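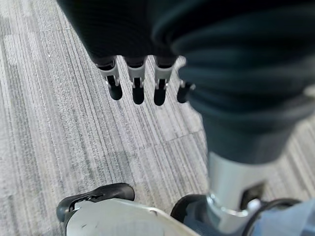
The Long Goodbye of the Office Kitchen Mug

By Tonantzin Tapia

My first week at the Plidstead branch, I drank coffee out of a mug that said WORLD'S OKAYEST GOLFER. I have never golfed. I picked it because it was at the front of the cupboard and looked, to my untrained eye, like a mug that belonged to everyone.

It belonged to Gary in billing. Gary didn't say anything. He came in, looked at the cupboard, looked at my hand, and made himself tea in a soup bowl. He did this for 13 days, until somebody took me aside by the copier and explained the situation in the tone people use for a death in the family.

I've worked in four offices since then, and each one has had a cupboard like that. There are the company mugs, which nobody wants because the handle fits one and a half fingers. There are the claimed mugs, which look exactly like the unclaimed mugs. And at the back, behind a gravy boat, there are the mugs of the departed.

The departed mugs are the ones that interest me. When people leave a job they take the plant, the phone charger and as many good pens as their coat will hold. The mug stays. At the Orkville office I once took everything out of the cupboard on a slow January afternoon and found 24 mugs for a staff of nine. One was from a bank that had closed. One said "Ask Me About Yoon," and I did ask, all over the building, and never got an answer. It could have been a product or a candidate for something. I drank out of it for a year and was never once asked about Yoon myself, which was a relief.

The Mug Amnesty

Sooner or later a manager decides to fix it. In Orkville it came as an email with the subject line "Mugs (again)." All personal mugs were to be labeled by 5 p.m., and anything without a label would be donated.
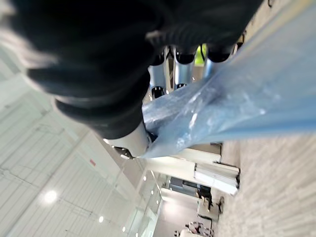 By 4:30 the kitchen was packed with people holding masking tape. Grown adults who hadn't washed a spoon since spring were suddenly claiming two and three mugs apiece. A man from the second floor put his name on the gravy boat. The thrift store got a single travel cup with no lid, and I'm told they didn't want it either.

The tape came off in the dishwasher inside a week, so we were back where we started, only with little gray curls of it stuck in the filter.

I have seen one system that worked. A small firm in Prirkari where I filled in for a summer had hooks on the wall and one mug for each person, all of them plain white, with a number painted on the bottom. Mine was 7. If you broke yours, you bought the next one. The kitchen was spotless and the counters were clear, and it was the loneliest cup of coffee I've had in my working life. I couldn't have told you a thing about any of those people.

These days I work mostly from home, where I own more mugs than a person living alone can explain, and I use the same one every morning. It says WORLD'S OKAYEST GOLFER. Gary mailed it to me when he retired, wrapped in a billing department sweatshirt, with a note asking for the sweatshirt back.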